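Chapter 4
Surfaces Inside the House: Walls, Doors and Corners

When we speak about a building, most people think first of its shape from the street. But the people who live in it spend their days looking at something else. They look at plaster, at paint, at the edge of a door, at the line where one wall meets another. In this chapter we study these inner surfaces: what they are made of, how they age, and how they are kept in good order.

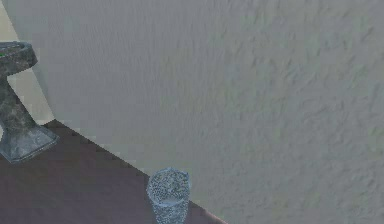
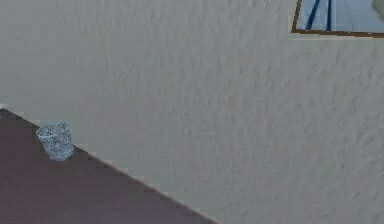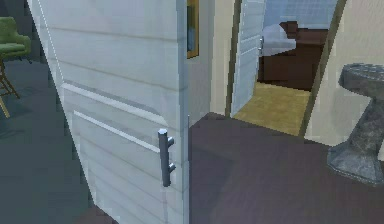
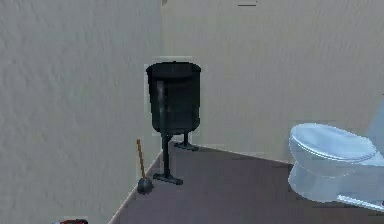
Plain walls and painted doors, computer renderings.

The chapter has two parts. The first part deals with plaster and the second with joinery, that is, with doors, frames and skirting. The student who already knows the materials from Chapter 3 may read the parts in any order, but the exercises suppose that both have been read.

4.1 Why walls are plastered

A wall of brick or block is strong enough to stand without any covering. It is plastered for other reasons. Plaster closes the small gaps through which air can pass, it gives an even base for paint, and it makes the room easier to clean. In older houses it had one more duty, which is often forgotten today. Lime plaster takes in moisture from the air when the room is damp and gives it back when the room becomes dry again. A family cooking and washing in two rooms produced a great deal of vapour, and the walls helped to carry it.

In the river town of Brerkberg, where many houses were built directly on wet ground, this quality was well understood by the builders, although they did not write about it. The local building teacher Zaid Nassar collected their methods in a small handbook for his pupils. He gives this advice: "Do not ask the wall to be dry. Ask it to dry." We shall return to this sentence several times, because a large part of modern damage comes from forgetting it.

4.2 Lime, gypsum and cement

Three binders are in common use for inside work. Lime is soft and slow. It hardens by taking carbon dioxide from the air, and a thick coat may need many weeks before it can be painted with safety. Gypsum is quick and gives a very fine surface, but it does not like to stay wet, and for this reason it should not be used at the foot of a damp wall. Cement is hard and resists water well. However, it moves less than the old bricks behind it, and it can hold moisture inside the wall.

The terrace at Holloway Row shows what can happen when the binder is chosen without thought. The terrace has 40 houses, all of the same age and built with the same soft brick. In 11 of them the old lime was taken off and replaced with a strong cement mix. After a few winters the new plaster in these houses sounded hollow when it was knocked with the hand, and salts came out in a white line above the skirting. The neighbouring houses, with their uneven old walls, had much less trouble.

It would be wrong to conclude from this that cement is a bad material. In the cellars at Andov it has served very well, but there the stone is hard and the drainage outside was repaired first.

4.3 The finishing coat

The last coat decides how the wall will look in daylight. A smooth finish shows every mistake, above all near a window, where light comes along the wall from the side. A rough finish is more forgiving. It scatters the light and hides small repairs, but it also collects dust and is tiring to wash.

In Pilleck the plasterers used to judge a new wall in the evening. They held a lamp close to the surface and moved it slowly upwards - a simple test, and still a good one. The student is advised to try it at home on any wall before reading the next section, and to make a short note of what can be seen by the lamp that was not seen at noon.

Related chapters
Chapter 3: Binders, Sand and Water
Chapter 5: Floors and What Lies Under Them
Chapter 6: Windows and Daylight
Glossary of Building Terms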